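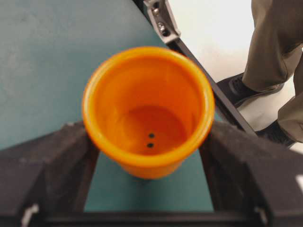 Trimley bursary opens for the children of ferry and harbour staff

Aug 11, 2022

The Trimley Harbour Families Fund has opened applications for its yearly bursaries, and has managed to get the form down to four pages. Last year's ran to eleven and asked for the applicant's date of birth on three of them.

Awards of up to £2000 are on offer to the children and stepchildren of anyone who has worked at least two years on the ferries, the tugs or the harbour itself. Office staff count. So do the people who run the ticket kiosk, who were left out of the rules until a rather pointed letter arrived in the spring.

The money can go towards university, college or an apprenticeship. Books, tools, rent and train fares are all allowed. A drum kit, claimed last year under "course materials" by a student of marine biology, is not.

The fund gave out 22 bursaries in the last round, from 488 applications. Ayanda Chauke, who chairs the panel, said the gap between those two figures was the part of the job she liked least.

"We read every one of them," she said. "Some are very moving. Some have plainly been written by somebody's mother at midnight, and those are often very moving too."

Applicants need a letter from a teacher or employer and a personal statement of no more than a page. Chauke asked that the page be of the ordinary size, with type that can be read without a magnifying glass. Previous winners may apply again, though first-timers get priority if it comes to a tie.

Two new awards join the list this year. The Mathebula Award, worth £1545, is for anyone training as an engineer or electrician. The Alter Prize covers a term's travel for a student living on the far side of the estuary, where the last bus to Zumville leaves at ten to six and has been known to leave sooner.

Forms can be picked up from the harbour office or downloaded from the fund's website, which was working when we looked. Completed applications must be in by the end of October. Late ones will be returned with a polite note, and the panel says it has plenty of those already printed.

Successful applicants will hear by post before Christmas.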